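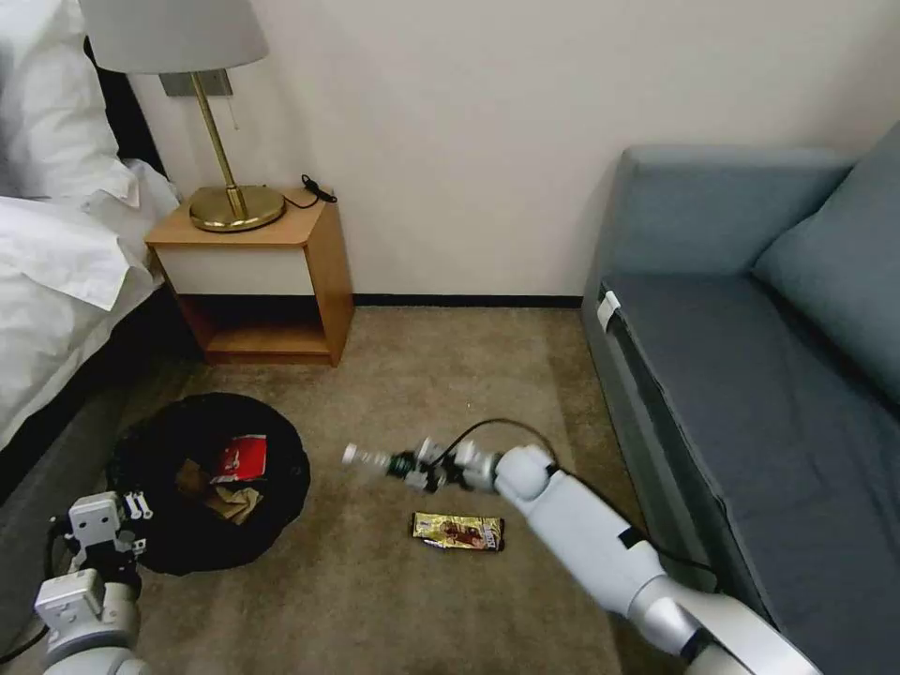

Dravero Staff Forum
Housekeeping and Facilities > Working practices
Topic: Room-clearing units and the change to morning duties

Isutness_Ops
Posted 2021-08-07
Colleagues are reminded that the second stage of the room-clearing programme begins at Isutness next month. The units will be assigned to litter and loose items on floors and to the emptying of bins. Beds, bathrooms and final inspection remain with room attendants. The present allocation of 14 rooms per attendant per shift will not be altered during the second stage. Comments are invited in this thread and will be passed to the working practices group.

linen_store_2
I should be grateful for clarification on the allocation. The notice says it will not be altered during the second stage. It does not say what happens afterwards. At Sternberg the same wording was used for the first stage, and the allocation was reviewed within weeks of that stage closing.

Isutness_Ops
The allocation after the second stage has not been decided. Any proposal would be subject to the usual period of consultation.

FloorSupervisor_East
I supervised the first stage on the east corridor and can report the following. The units were steady with bottles and other items that hold their shape. Flat items were a different matter. A chocolate bar wrapper lying flat on carpet offers very little to grip, and attendants were often asked to step in. In the first stage the units cleared 920 items, and 650 of these were cleared with no help from staff. The remainder needed an attendant to finish the task or to move something out of the way.

trolley_route
With respect to the previous poster, the figure of 650 is presented as though the rest were a small matter. Each call for help takes an attendant out of the room she is cleaning. She must leave her trolley, walk to the unit, deal with the item and record it. None of that time appears in the allocation. I would ask that it be logged separately in the second stage.

FloorSupervisor_East
That is a fair point and I did not intend to suggest otherwise. The log sheet had one column for assistance and no space for the time spent. I have asked for a second column.

Condori_Nights
We have had two units at Condori for most of the year. I would offer a more favourable view. Several of my colleagues have long-standing back trouble, and reaching down to the carpet beside a bed or in front of a sofa was the part of the job they found hardest. Two of them have been able to return to full shifts. I do not think this should be left out of the discussion.

linen_store_2
I do not dispute it. My concern is that lifting mattress corners and turning duvets is also hard on the back, and that work stays with us. If bending for litter is removed and the time is filled with more beds, the strain has only been moved.

Condori_Nights
Our allocation has stayed the same, so I cannot speak to that. I accept it would change my opinion if it rose.

quiet_corridor
May I raise a separate matter: guests' belongings. An attendant who finds a half-full bottle on the floor will usually stand it on the nightstand, while an empty one goes in the bin. Who answers for it when a unit throws away something the guest wished to keep? At present any complaint is recorded against the attendant named on the room sheet.

Isutness_Ops
Units are to be used in departure rooms only. For the second stage, complaints about discarded items will be recorded against the programme and will not appear on an individual's record. The written guidance will be amended to say so.

trolley_route
Departure rooms also contain things that people come back for. I welcome the change to the record, but would like to see the amended guidance before the stage begins – the first-stage version reached us after the units did.

FloorSupervisor_East
On training, each attendant on the east corridor received 4 hours, mostly on stopping the unit safely and restarting it. Those who had the training in January have asked for a refresher, and I support the request.

quiet_corridor
Will the refresher be held in paid time?

Isutness_Ops
Yes. Dates will be posted on the housekeeping noticeboard together with the amended guidance. The question of logging assistance time has been added to the agenda for the next meeting of the working practices group.

linen_store_2
Please also add the allocation after the second stage. I would prefer that it be discussed while the stage is still running.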